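Kitchen Robot Tips: House Rules for a Counter Arm

Posted Thu 23 April by Vibeke Hjaltadóttir

Most trouble with a small kitchen arm comes from the counter it works on. These are the rules we keep at Skavine for our arm, a secondhand Kvaran we call Brutus. They should carry over to most table-mounted models.

Mark the reach. Put tape on the floor 200 mm past the farthest point the arm can get to. When the arm is powered, people stay behind the tape. That goes for pets and for anyone who only wants to grab a spoon.

Keep the stop button on the near side. You should be able to hit it without leaning over the counter. Test it on the first day of every month with the arm moving slowly and carrying nothing. If it sticks, unplug the arm and leave it unplugged until the button is replaced.

Set the load limit lower than the maker does. Our arm will lift 1000 g on paper. We cap it at 505 g, enough for a boxed meal or a small bowl with something in it. Heavy pots are moved by hand.

Rehearse new moves in simulation. Load the counter layout, put in the items you plan to use, and run the whole job before the real arm is switched on. Check the lighting too. Light from the side leaves bright patches and long shadows on a plain surface, and a vision system can take the edge of a shadow for the edge of an object. Run the job again with the light moved. 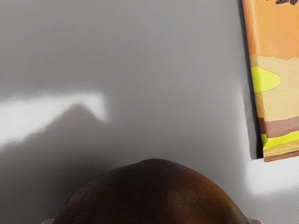 Simulated counter with an orange box at right and a brown dome in front. Note the shadow on the left.

Leave a gap around tall packaging. Cartons tip easily when an arm brushes the top corner. Give each one a hand's width on every side, and don't stand a carton where the arm has to reach over it to get to a dish.

Use matte surfaces where you have the choice. Glossy counters throw reflections that move when you do. A plain gray mat from Prastenia solved most of our missed grabs in March. Wash it with dish soap and dry it before use.

Slow down near people. We run at full speed only when the kitchen is empty. With anyone in the room, the speed setting goes to 90 mm per second and stays there until they leave.

No knives, no glass, no hot oil. Some arms are sold with a knife holder. We took ours off.

Clean the fingers between foods. Raw meat and ready-to-eat food never share a set of fingertips. Keep two sets, label them, and store them in separate tubs. Check the rubber for cracks while you are washing it.

Write down every fault. A notebook on a string is fine. Put in the job, what the arm was holding and what it did wrong. Two entries for the same fault means the arm is off until somebody has found the reason.

Software updates count as a new machine. After each one, redo the stop test, the tape check and one full rehearsal. Saved positions can shift after an update, so check the lowest one first, with the fingers well clear of the counter.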